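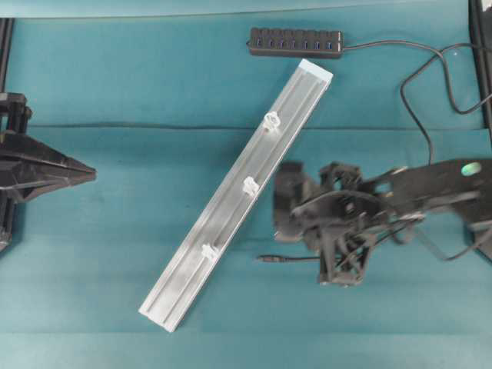

Clips in aluminum extrusion: how do you space them and keep them from sliding?

Posted by Noelia Sepúlveda, 9 August 2019

I want to run a thin USB cable along a length of slotted aluminum extrusion at the back of my workbench. The bar is 800 mm long and will be mounted flat, slot facing up. I have a bag of 16 small white plastic clips from Basatell that are supposed to go in the center channel. They go in fine but they slide if I bump the cable, and on one bar the cable sagged out to the side between them.

How far apart should they be? Is there a way to lock them without glue? I may want to move them later when I change the hub. I also don't know whether to put the clips in before or after the bar is screwed down.

Welington Evangelista

For a thin cable on a flat bar you don't need many. Three is enough for 800 mm. Put the middle one at the halfway mark and the other two 160 mm in from each end. If the cable still bows out, add one in each gap.

Do it before you mount the bar. Lay the bar on a cloth so it doesn't get scratched and so it doesn't skate around while you push on it. I do mine at an angle across the table because I can reach both ends from one chair.

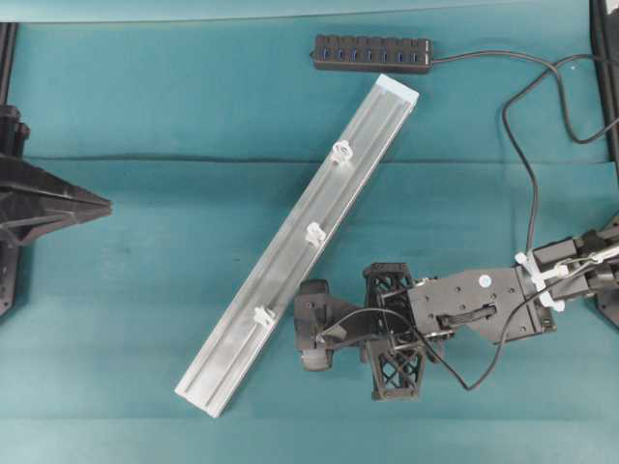
Three clips on the rail, hub above the top end.

As for sliding, check what kind of clip you have. Some are made for a narrower slot and will always be a little loose. Take one out and measure the foot with calipers, then measure the slot opening. If the foot is smaller, a single wrap of thin tape around it usually takes up the slack and peels off again later. Don't use foam tape, it is too thick and the clip won't seat.

Also wipe out the channel first. Cut bars often have oil and small chips in them. A cotton swab with rubbing alcohol works. Let it dry before you put anything in.

Leave some slack where the cable leaves the hub. If it is pulled tight at the connector, every bump goes straight to the plug. A loose loop about the size of your hand is fine.

Peninah Muli

I agree with most of the above but would go closer than that if the bar is going to be vertical at any point. The cable's own weight pulls on the top clip. For flat mounting his spacing is OK.

Mark the positions with pencil on the side of the bar, not in the slot. You can't see a mark in the slot once the clip is over it.

Si-woo Um

just use zip ties

Noelia Sepúlveda

Thanks. I measured and the foot is narrower than the slot, so it was the wrong size clip. One wrap of tape fixed it for now. I'll order the right ones with the next batch.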